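Plillgate bench notes, November

Bag trial, drawstring type, second look. The Pununa write-up says a soft bag folded on an open table "keeps its shape in the basket". I doubt it. Soft white stuff like this keeps whatever shape it fancies, and the write-up never says how long anyone waited before checking. Started at 1897 on the log counter.

Green basket at the left end of the table, white material over the rest. 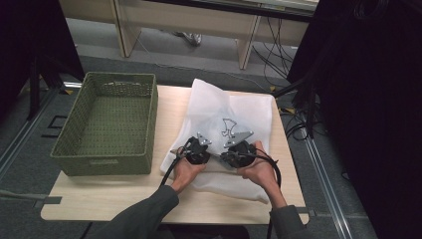

Log 1897. White sheet spread, edges crumpled, basket empty.

The drawing on the white side is supposed to tell you which way is up. Fine if the drawing lands on top. I would sooner go by the corners, and I don't see why the Javley sheet tells us to ignore them. To be asked again.

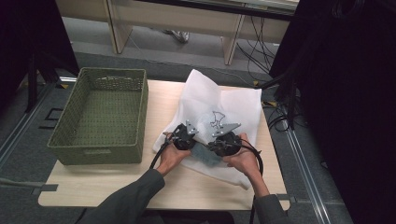
Grey-blue cloth on top of the white, basket still empty.

Cloth and bag together is where I stop believing the method. The sheet allows 5 folds for the pair and treats them as one thing. They don't weigh the same or crease the same. Would fold the cloth by itself and the bag after it, and compare.

Cord next. The Peixoto version leaves it outside the fold, ours tucks it in. No opinion yet, except that both camps sound too sure.

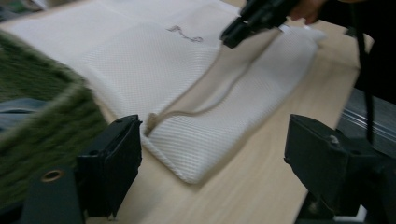 Mesh bag flat, cord running across the middle.

Soft creases, no crisp edge anywhere along it. Not what I'd call a shape worth keeping. Counter to be read again at 2000 and 2129, basket left where it is.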